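À Morkilton, on plie, on trie et on range ensemble

Il y a des choses qu'on n'apprend vraiment nulle part, et plier un tissu en fait partie. On a tous vu quelqu'un le faire dans notre enfance, une mère, un grand-père, une voisine, et puis on s'est débrouillé comme on a pu, avec des armoires qui débordent et des piles qui penchent. C'est de ce constat, un peu gêné et très partagé, que sont nés les après-midi rangement de la maison de quartier Morkilton, qui ont repris en mai dans la petite salle du fond, celle qui donne sur la cour et où il fait si bon quand la fenêtre est ouverte (à condition que le voisin ne tonde pas).

L'idée vient d'Oanh Trình, qui anime les séances et qui a passé de longues années à la lingerie d'un hôtel avant de s'installer dans le quartier. Elle raconte volontiers qu'au départ elle voulait simplement montrer à deux amies comment venir à bout d'un drap-housse, ce cauchemar domestique, et que les deux amies sont revenues la semaine suivante avec leurs cousines, puis avec un sac entier de torchons. De fil en aiguille, il a fallu trouver une salle. On s'est retrouvés à 19 lors de la séance de reprise, ce qui faisait tout de même beaucoup de coudes autour des tables, et l'on a dû aller chercher des chaises jusque dans le bureau de l'accueil.

Le principe est d'une simplicité désarmante. Chacun apporte de chez lui ce qui traîne : un linge dont on ne sait plus s'il sert à la vaisselle ou à la poussière, une boîte dont le contenu reste un mystère, les petits objets qui vivent au fond des tiroirs et qu'on n'ose ni jeter ni classer. On pose tout à plat, on regarde, on discute (on discute même énormément), et on essaie de donner à chaque chose une place où l'on aura envie de la retrouver. Les tissus d'abord, ensuite les boîtes, enfin les babioles. Oanh Trình tient beaucoup à cet ordre-là et le rappelle à qui voudrait commencer par la fin, car les babioles, dit-elle, sont des bavardes : on en prend une, elle vous rappelle des vacances, et l'après-midi est passé.

Pour les tissus, elle enseigne un pliage en trois qu'elle appelle « le petit livre ». On lisse du plat de la main en partant du milieu, on rabat un côté, puis l'autre, on replie dans la longueur, et l'on obtient quelque chose qui tient debout tout seul dans un tiroir. Enfin, presque tout seul. Les premières tentatives donnent plutôt des chaussons aux pommes, et c'est très bien ainsi, on recommence. Un chiffon froissé en boule n'a rien d'une catastrophe ; on le rouvre, on cherche les coins, on les pince entre deux doigts et on secoue un bon coup. Il paraît que les torchons en lin demandent plus de patience que ceux en coton, et que les chiffons en microfibre n'en font qu'à leur tête.

Viennent ensuite les boîtes, et là les avis divergent avec une belle vigueur. Il y a les partisans du transparent, qui veulent voir ce qu'il y a dedans sans rien ouvrir, et les partisans de l'opaque, qui préfèrent justement ne pas voir. Il y a ceux qui étiquettent, ceux qui se souviennent, et ceux qui croient se souvenir. Entre les deux camps, la boîte en plastique un peu translucide, vert menthe de préférence, fait figure de compromis raisonnable : on devine, sans être envahi. On la garde à portée de main sur la table, à côté du linge à plier, et on y met ce qui n'a pas encore trouvé de maison. 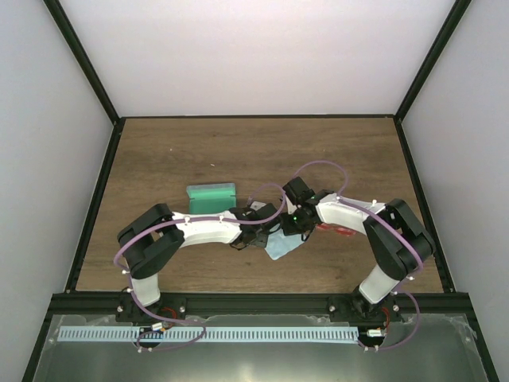
Kamrul Rathnayake aurait préféré qu'on commence par les boîtes, et il l'a dit sans détour à la fin de la séance : à son avis, tant qu'on ne sait pas combien de place on a, plier ne sert pas à grand-chose, et il se souvient d'avoir passé une soirée entière à préparer de superbes piles de serviettes qui ne rentraient dans aucun de ses placards. Il a ajouté que chez lui le torchon vit très heureux sur la poignée du four et qu'il ne voyait pas pourquoi le déranger. La salle a ri, Oanh Trình aussi, et la discussion s'est poursuivie jusque dans la cour.

La question n'est d'ailleurs pas tranchée. Diễm Trương, qui prépare les fiches distribuées aux participants, a promis d'en rédiger une sur la manière de mesurer un tiroir avant de le remplir. On y trouvera un petit croquis, la liste des formats de boîtes les plus courants, et quelques lignes sur la hauteur des piles, qu'il vaut mieux garder modeste si l'on ne veut pas tout voir s'écrouler en tirant le linge du dessous. Les fiches précédentes, celle du drap-housse et celle des nappes rondes (redoutables, les nappes rondes !), restent disponibles à l'accueil, dans le présentoir à gauche de la porte. Prière de n'en prendre qu'une par foyer, l'imprimante est fatiguée.

Et les petites choses, alors ? On leur consacre la dernière demi-heure, celle du thé. La méthode retenue tient en une consigne que chacun applique avec plus ou moins de rigueur : un objet qu'on ne sait pas nommer va dans une boîte à part, on écrit le mois sur le couvercle, et si l'on n'a pas rouvert la boîte à la saison suivante, on s'en sépare. Les bouts de papier, eux, se trient tout de suite. Murdo Cowie a retrouvé de cette façon, entre un ticket de pressing et une notice de réveil, la recette de sablés de sa tante, qu'il croyait perdue depuis son déménagement. Il en a apporté une fournée la fois suivante, et il n'en est pas resté une miette.

On aurait tort de croire que ces rendez-vous n'attirent que des gens très ordonnés. C'est plutôt le contraire, et l'ambiance s'en ressent joliment. On vient avec son bazar, on voit celui des autres, on se sent tout de suite moins seul. Nghĩa Lục, arrivé à la première séance avec un sac de linge qu'il n'osait pas ouvrir devant tout le monde, est aujourd'hui celui qui plie le plus vite de la salle, et il montre aux nouveaux venus comment retourner un coin récalcitrant avec une douceur qui fait plaisir à voir. Il habite au-dessus de la boulangerie Trịnh, qui offre de temps en temps des brioches de la veille pour le goûter, et l'on profite de ces lignes pour la remercier chaleureusement.

Du côté pratique, les séances se tiennent à 14 heures et durent une heure et demie, un peu plus quand la conversation s'anime. La participation est libre, le thé est offert. La salle peut accueillir jusqu'à 60 personnes pour un spectacle, mais avec les tables sorties il faut compter beaucoup moins, et l'on demande donc de s'inscrire à l'accueil ou auprès d'Oanh Trình. Apportez deux ou trois linges de tailles différentes, une boîte vide avec son couvercle, et une poignée de petits objets en attente de décision. Les vêtements sont les bienvenus mais seront traités plus tard dans l'année, quand on aura trouvé une penderie sur roulettes ; si vous en avez une qui dort à la cave, faites signe.

Une collecte est aussi organisée pour les chiffons et torchons en bon état dont on n'a plus l'usage. Un bac a été installé dans l'entrée, sous le tableau d'affichage. Ils seront lavés, pliés pendant les séances (en petit livre, bien sûr), puis remis à l'atelier Feris, rue des Tanneurs, qui en a toujours besoin pour ses cours de peinture. On est preneur de toutes les couleurs et de toutes les matières, à l'exception des éponges et des serpillières. L'an passé, la collecte avait réuni 302 pièces, dont une magnifique nappe brodée que sa propriétaire est revenue chercher le lendemain, un peu confuse, et qu'on lui a rendue repassée.

La prochaine séance portera sur les serviettes de table et les sets, avec, si le temps le permet, un premier essai de pliage dehors, dans la cour. Pensez à prendre des pinces à linge, car il y a souvent du vent de ce côté-là.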